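Workshop notebook, April

Notes from the shift handover at Barkgate, before I forget which site agreed to what.

The overtime ban is still on. Watkins put a revised offer to the branch late in the morning: a one-off payment of 300, the same for every grade, and the night rate left where it is until the next review. The reps took it away without a recommendation. Kudbridge had the same paper by noon and is holding its own meeting.

Sticking point is cover on the finishing line. The agreement says two trained people per machine on nights and we have been running with one and a floater since winter. Management says the floater counts. The branch says a floater looking after three machines does not. I went back through the rota sheets and found 13 nights where the second name was blank. Copies are in the folder by the clock.
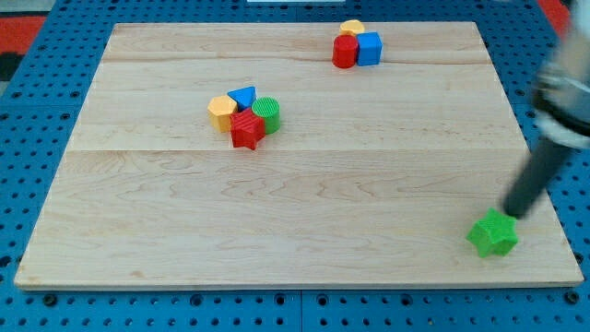

Ballot papers go out to over 2000 members across the three sites, Ellus included. Ellus voted against the last one by a wide margin and I would not guess at this one. Count is at Barkgate, 4 pm start, doors shut once the boxes are in.

While the ban lasts:
Finish at the end of the shift, tools down and machine logged off.
No swapping onto nights without it going on the sheet first.
Apprentices stay on days. Both sides have signed that.
Safety callouts are exempt — go if you are called, and write down the time.

Asked again about the training list. There are 20 names on it and no dates. Was told it depends on the outcome of the ballot, which is what we were told in January.

To do: get the Kudbridge rota sheets for the same weeks, check whether the payment counts toward pension, order more sheets for the clock folder.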